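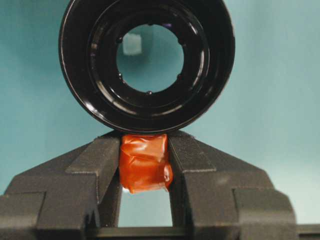
Print this article | E-mail this article

An adapter ring is a short tube used to join two cylindrical parts of different diameter or thread, most often in photography and small optical work. Seen end-on, a ring of this sort shows as a set of nested circles, with a thick outer lip, a recessed step and a narrower inner collar around a central opening. The collar may carry small raised points, as with the six dark bumps spaced around the glossy black one resting on an orange wrapped block. Gloss black is a common finish for the outside, although many makers prefer matte on the inner faces to cut down stray light.

Rings are described by the thread at each end. The Prilluretti catalogue lists 38 sizes, of which 24 are step-up rings and the remainder step-down. A step-up ring allows a larger filter to be fitted to a smaller lens.

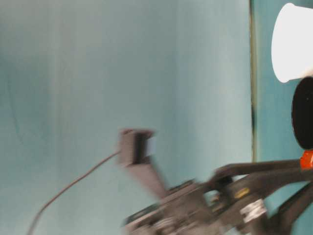
Step-down rings do the opposite and can darken the corners of a picture at wide angles. Cross-threading is the usual cause of damage. Turning the ring backwards until the threads drop into line, then tightening by hand, avoids most of it.

Shares: 7

Comments (2)

Zuweira Kpodo: Mine seized on the lens. A rubber jar opener got it off, no damage to the colour or finish.

Yaa Yakubu: Could you add something on spacer rings?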